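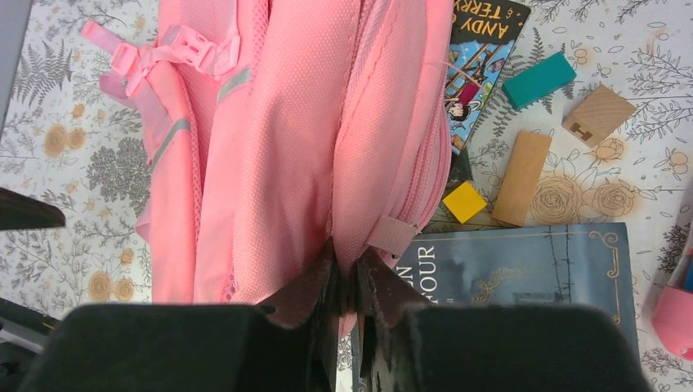

Category: Guides > School bags > Packing and first use

Section 2. Setting up the Flarkis school backpack

A new school bag is a lovely thing to unpack with a child, so do this part together if you can! Clear a table, put down a cloth and gather everything that will live in the bag: reading books, lunch things, water bottle, a favourite small toy or two.

2.1 Before you pack

1. Unzip every compartment fully and take out the paper stuffing. Check right down in the corners, it likes to hide there.
2. Run each zip end to end a couple of times. A new zip can feel stiff. Rub a plain candle stub along the teeth and it will glide beautifully.
3. Write the child's name on the inside label in laundry pen and leave it to dry before closing the bag.

Note: the Flarkis weighs 380 g empty, so nearly all the weight on small shoulders is what you put in. Pack light.

2.2 Packing

4. Lay the bag on its back with the front pocket facing up.

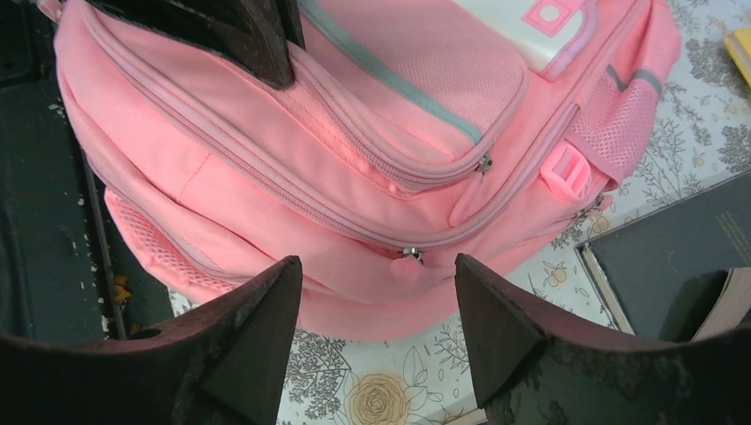
Fig. 2. Front pocket and side pockets.

5. Slide the largest, flattest books in first, against the back panel.
6. Lunch and spare jumper go in next, in front of the books.
7. Keep the front pocket for little treasures: pencils, tissues, a bus pass. Things your child can find without tipping the whole lot out on the floor (a great day when they manage it).
8. Bottle in one mesh pocket, with the lid done up tightly. Hat or gloves in the other.

Caution: do not hang the bag by its zip tabs. Use the loop at the top.

2.3 Fitting the straps

9. Put the bag on the child, coat and all, and tighten both straps evenly. The straps adjust up to 59 cm.
10. The base should sit in the curve of the lower back. If it bumps the bottom, shorten the straps and try again.

2.4 Looking after the seams

Turn the bag over at half-term and feel along the stitching where the loop and straps join. Snip stray threads with small scissors; never pull them.
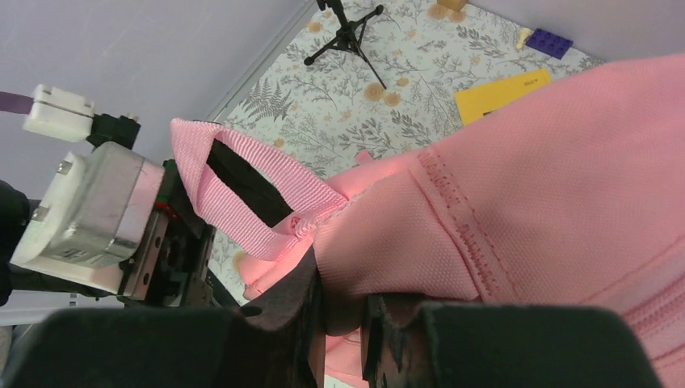 Divya Iyengar: We've hung ours by the loop since June and it's held up well, but I'd add a line about sand. It gets into the seams after every beach trip and an old toothbrush is the only thing that shifts it.

Page updated 20/06/2018

Related guides
Washing the Flarkis by hand
Choosing a lunch box: Bronetti and Hememow sizes
Šindelář pencil cases: replacing a zip pull
Name labels that last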